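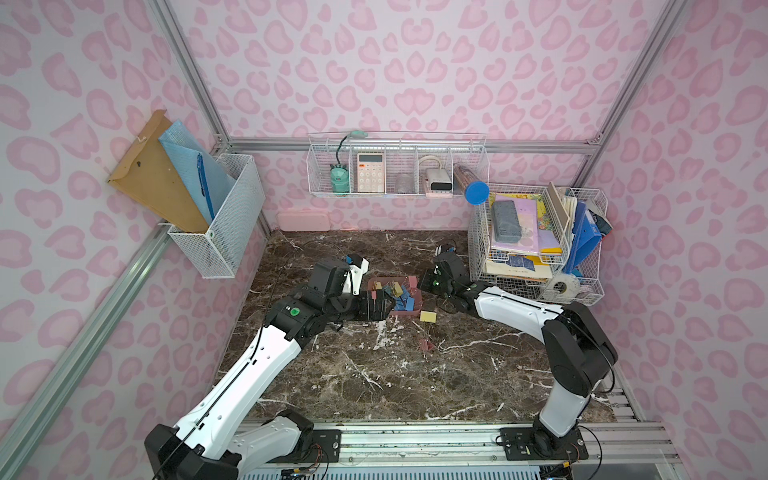
**To:** clestdale-horse-carers
**Subject:** Re: Old mare dropping feed, what are people doing for roughage?

Replying on the list instead of privately, as a couple of other carers have asked me the same thing since winter set in.

> Hello all,
>
> We took on the bay mare from the Walterano surrender in July. She's settled in well and gets along with our gelding, but she isn't holding weight. She eats her hard feed slowly and leaves the long hay in a ring around the feeder in little wet wads. The paperwork says aged, with no number, and the dentist hasn't been out yet.
>
> I've been giving her extra hay on the theory that more in front of her means more going in, but all I'm getting is more waste. The gelding cleans up what she leaves and he's the last one who needs it.
>
> What are people feeding the old ones? Is soaked feed enough by itself, or does she still have to have hay? And can I leave her out with him or do I need to split them? I've only the one decent paddock with the creek side being too boggy at present.
>
> Also, does the rug make much difference? She has a good coat.
>
> Thanks,
> Kingi Road

First thing, book the dentist now if you haven't already. The one who does our Clestdale run is usually a few weeks out, and if you ring and say she's quidding (the wet wads), they may be able to fit you in with someone nearby. If she stops eating altogether, has feed coming down her nose, or stands with her neck stretched out and coughs, that could be choke. Take the feed away and ring the vet, don't wait for the dentist.

On your questions:

**Is soaked feed enough?**

It can be, if it's the right feed and there is enough of it. We've had two here who got nearly nothing from long hay and did well on a soaked diet for years. The mistake I made with the first one was treating the soaked feed as an addition to hay she couldn't chew. On paper she was getting plenty. Most of it was on the ground.

If she can't manage hay, the soaked fibre has to replace it. That means a lot more of it than people expect, and it means more feeds through the day. An old horse won't get through a day's roughage in a morning and a night bucket, and I wouldn't want her to try.

What I use is plain hay cubes and unmolassed beet pulp, soaked until there's no hard centre when you squeeze a lump. In cold weather that takes longer than the bag says. I use warm water in the morning and leave the night feed soaking in the laundry. In summer it's the other way, and you have to watch that it doesn't go sour. Smell it before it goes out.

The Nalex senior pellet is what the feed shed in Clestdale stocks and both of mine ate it. It breaks down to a mash fairly quickly. I have no view on whether it's better than the others, it's just what I can get without driving to Walterano. Change over slowly whatever you choose. I take 7 days at the least, longer if the manure goes loose.

**Does she still need hay?**

I would leave a small amount of soft, leafy hay where she can pick at it. Even if she wads it she is doing something with her mouth, and they get miserable standing at an empty feeder. Stop giving her extra, though, and pick up the wads each day. If the dentist finds something that can be fixed, she may go back to eating it properly. If the dentist says she hasn't much left to grind with, chopped hay is not always safer. Ask about that when they're there, as some old horses bolt chaff and it can pack up on them.

Grass is different again. Plenty of old horses who can't chew hay will still do all right on good spring pasture. Short, tough grass is harder for them. You'll see it in the manure, where the bits of fibre get longer.

**Splitting them**

You don't need a second paddock for this. You need a place where she can eat alone for long enough to finish, and with an old one that may be an hour. I put up a yard in the corner of the paddock with electric tape and tread-in posts, big enough that she could turn around and walk off from her bucket. Mine could still see the other horse, and she ate better for it. When I tried her in the stable on her own she called out the whole time and left half.

Feed the gelding his (small) feed on the other side at the same time so he isn't hanging over the tape. Make sure the energiser is on. He will find out if it isn't.

If you're at work all day and can only do it morning and night, say so and I'll see if there's a carer near Kingi Road who could do a midday bucket for a while. We've done that before on that side of the creek.

**Rug**

With a good coat and shelter from the wind, many of them don't need one. Yours is underweight, and I would rug her on wet, windy nights until she isn't. Take it off and get your hands on her every day. A thick winter coat hides ribs very well, and under a rug you won't notice at all. I missed a fair bit of weight loss that way once.

Use the weight tape each fortnight, same time of day, same spot behind the wither. Don't worry too much over whether the number is right. What you want is to see which way it is going. Take a photo from the side and from behind while you're at it and send them in with the monthly form.

**Other things to ask the vet**

When the vet is next out, ask for a worm egg count and a blood test. If her coat doesn't shed when it should, mention that as well. With the aged ones there's often more than one thing going on, and PPID (Cushing's) is common enough that we like them all tested before we settle on a diet. It makes a difference to what you can put in the bucket. Until you have the result, go easy on anything with molasses or a lot of grain in it.

The group pays for the first dental and the first bloods on any surrender horse. Have the invoice made out to us and not to yourself, it saves a lot of mucking around. Feed is claimable up to $100 a month for horses on the aged list, and she should be on it. If nobody sent you the form, I'll put one in the post with her file.

We'll look at her again after 6 weeks on the new feed. If she's picking up by then, keep going as you are. If she's the same or worse, ring me before that and we'll get the vet back.

One last thing on the creek side. Please keep her off it while it's boggy even if the gelding is happy down there. Getting an old, light horse up out of mud is a bad job for everyone.

I still have two wide rubber tubs from the last soaked-feed horse, if you'd like them. They're easier for her than a bucket and she won't be able to tip them. I can leave them at the Clestdale feed shed next time I'm in.

Carer support, Clestdale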